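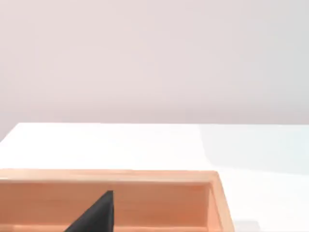
February, gone eleven at night

The spikes came out clean! I have been wanting to write that sentence since before Christmas and now I've done it and I can go to bed, except that I can't, I'm far too awake.

So, the cochlea board. Alfredo had the idea last month that the left and right channels were drifting apart because of the bias currents, and I spent ages telling him it was the microphones. It was the bias currents. He was very nice about it. We swapped the reference for one out of the Troncoso box (the old test rig nobody has claimed since the lab moved upstairs), let everything warm up for 30 minutes, and played the same hand clap through both sides. Before, the right channel would chatter away to itself in silence, hundreds of events from nothing at all. Tonight it sat there quiet until the clap, then off it went, low channels trailing after the high ones in that lovely slanted curve you see in the textbooks. I made Alfredo clap again. Then I made him clap from the corridor.

I do love this about working with events. With ordinary audio you get a great river of samples whether or not there's anything to hear, and you have to go fishing in it. Our chip says nothing when there is nothing to say. When you look at the plot you can nearly read it – a door, a cough, Alfredo dropping his keys. I could tell the keys from the cough without listening to the recording, and I was stupidly proud of that.

Direction finding is still rough. The time difference between the two ears is there in the data, plain as anything, but the network only gets it right when the sound is well off to one side. Straight ahead it dithers. Dexter thinks the delay lines in Primo are too coarse near the middle and wants to add 11 more neurons to that layer. I think the delays are fine and the weights are lazy. We argued about it over soup and agreed to try his way first, as his takes an afternoon and mine takes a week. Fair enough.

Must remember: the learning rate in the config is NOT the one being used. It gets overwritten by the script that Dexter wrote in the autumn, the one called Stillance, which was meant to stop the network from firing when the room is quiet and has slowly grown to do everything. I lost most of this morning to that. I changed the number, ran it, got the same result to the last digit, changed it again, same again, went and made tea, came back and searched for it properly. Two lines to fix. I've put a comment in capitals above them.

Power numbers next. The people at Voltico are lending us a meter that can see down to where we need it, and if the idle draw is anything like what the simulation says, I shall be unbearable for weeks. Alfredo says the simulation always flatters us. He's right, it leaves out the pads and the level shifters, and I'd bet those eat half of it. I still want to see the number.

Walked home the long way, by the canal, in the freezing cold, listening. A goose somewhere on the left. A bicycle behind me, going away. It's absurd how easily we do it, two ears and a bit of wet brain and no clock anywhere, and I know precisely which side the goose is on. I must have looked very odd, standing on the towpath turning my head back and forth at a goose.

Tomorrow: save tonight's recordings to the shared drive before anybody touches the board. Label the reference so it doesn't go back in the box. Ask Dexter whether the extra neurons need their own threshold or can share. Buy milk, there were 5 of us in the kitchen today and it didn't last past ten.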